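Notizen Vortrag, Teil 2: Besuch am Tag der offenen Tür bei Drirndale

Einstieg: kurz Hände heben lassen – wer hat schon mal einem Roboter beim Wäschemachen zugeschaut? Dann direkt rein.

Gastgeber war Thabiso Visser, der dort das Projekt Stiketti leitet. Kein Vortragssaal, alles läuft in einer großen Halle mit Wendeltreppe, und man darf überall danebenstehen! Im März waren mehr als 400 Leute da.

Aufgabe an dieser Station: Tücher an der Waschmaschine. Klingt banal, ist für die Robotik aber wunderbar gemein – Stoff hat keine feste Form, jeder Griff sieht anders aus. Vorgemacht wird alles von Menschen mit Handgreifern, daraus lernt später das System. Pause lassen, Bilder wirken lassen.
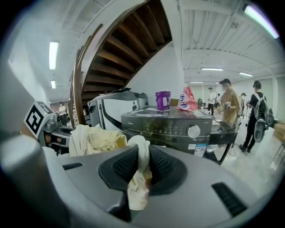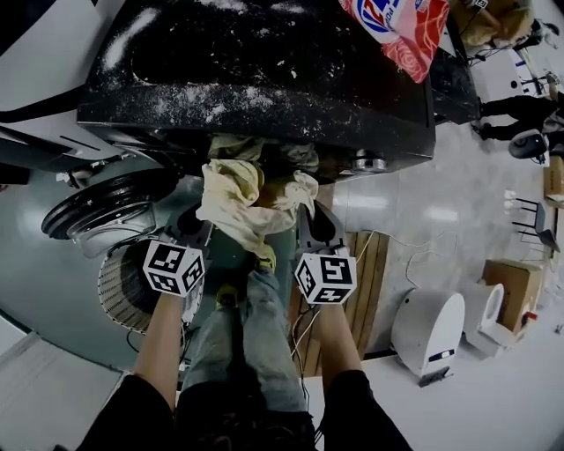
Handgreifer und cremefarbenes Tuch an der Waschstation, aus zwei Blickwinkeln

Auf die Markerwürfel im zweiten Bild zeigen: schwarz-weiße Muster, darüber lässt sich die Lage der Greifer verfolgen. Kommt sicher als Frage.

Zahlen nur mündlich: 163 Durchgänge an einem Vormittag, 9 Stationen insgesamt.

Mein Lieblingsmoment: selbst probieren dürfen. Ich habe für ein einziges Tuch 43 Sekunden gebraucht und war stolz wie Bolle. Danach sieht man die eigenen Finger mit anderen Augen.

Überleitung zu Teil 3 – Greiferbacken von Trondetti, Muster herumgeben.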